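Sorting plastic bottles at the workbench

A small round bin within arm's reach of the bench is enough for most people who drink bottled water while they work. Keep it for bottles only. Once food wrappers go in, the whole batch usually has to be sorted again.

Empty the bottle completely before it goes in. A few drops of plain water do no harm. Juice, milk and sports drinks leave sugars that ferment in a warm room, so rinse those with 6 tablespoons of cold water, shake and drain upside down.
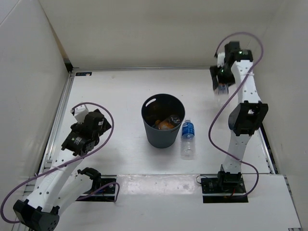
Caps: check the local rules. Many programs now want the cap screwed back on, as loose caps fall through the sorting screens. Where caps are collected separately, keep a jar for them beside the bin.

Crushing saves space. Press the bottle flat from the base upward with the cap off, push out the air, then replace the cap — it will hold its shape. Do not crush bottles that go back for a deposit. Return machines read the bar code and reject a bottle they cannot scan.

Wipe the bin monthly with 1000 ml of warm water and a teaspoon of dish soap. Dry it before use. A pale, smooth tabletop shows drips early; wipe them up before the next job, especially near paper or anything electrical.

Reader note from Sadia Bangash: a sheet of newspaper in the bottom of the bin catches the last drops. Change it when you empty the bin.

Updated 2024-04-13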